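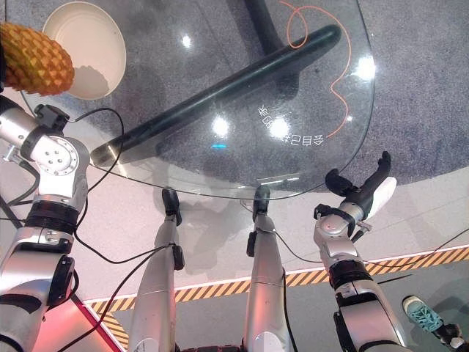 Figure 1. Round glass tabletop with a white bowl and a yellow-orange object with a faceted surface.

Unit 4: Glass Surfaces and the Objects Placed on Them
Course handout, Department of Interior Studies
Instructor: Štěpánka Baláž
Revised November 26, 2022

4.1 Scope of the unit

The previous unit dealt with opaque tabletops, chiefly wood and stone. Students learned to treat the top as a background that hides whatever is below it. With transparent glass this no longer holds. The floor, the base of the table and anything kept underneath all become part of what a person sees when looking down at the surface, and the arrangement of objects on top must be planned with that in mind.

Students should have Figure 1 at hand during the lecture. It will also be used for the written exercise in section 4.5.

4.2 Transparency and the lower layer

In Figure 1 the floor shows through the glass, as does the dark curved base. An orange cable lies in loose loops under the right side of the table. On an opaque table such a cable would not enter into the composition at all. Under glass it reads as a line, and a strongly colored one, competing with the objects above it.

The term "lower layer" will be used in this course for everything visible through the top. When preparing a plan drawing, students must draw the lower layer first, in light pencil, and then place the upper objects over it. Drawings that omit the lower layer will be returned for correction.

4.3 Reflection, shadow and printing

Glass returns light as small, bright points. These may fall anywhere on the top, and they move as the viewer moves. Overhead lamps are the usual source in classrooms and showrooms, and a change in the angle of a lamp will often do more than a change in the objects.

Shadows on glass tend to be soft. The empty white bowl in Figure 1 casts a gray one. Note also the cream-colored interior of the bowl, which gives a warmer tone than the outside and should be recorded separately in a color study.

Lettering printed on a glass top is a special case. The white Chinese characters in Figure 1 (会自己开的车, "a car that drives by itself") appear reversed and upside down from this viewpoint. A designer who specifies printed glass must state in writing which face carries the print and from which side it is to be read. Amos Lindgren's supplementary notes on the Fultico showroom tables treat this at greater length - see the course reader, page 614.

4.4 Form and placement

Round tops have no corners to anchor an arrangement. Long objects therefore have great influence. The black rod in Figure 1 crosses the glass on a diagonal and divides the surface more firmly than any other item on it. Its matte finish sets it apart from the shine of the glass.

The yellow-orange object near the bowl illustrates surface relief. Its raised diamond pattern resembles the skin of a pineapple, and the ridges have darker, orange-brown edges. Relief of this kind catches the eye even at small scale. A plain bowl placed close to a patterned object makes the pattern appear stronger, and students should test this for themselves with items from the studio cupboard.

4.5 Written exercise

Write a study of 2,000 words on one glass-topped table to which you have regular access. The study must include:
- a plan drawing with the lower layer shown
- a note on light sources and the reflections they produce
- two alternative arrangements of the same objects, with reasons for your preference

The exercise carries 25 points. Of these, 16 are given for the drawing and its labels. Submit printed copies to the Varghese Room before the end of November. Late work is accepted only with prior written permission from the instructor.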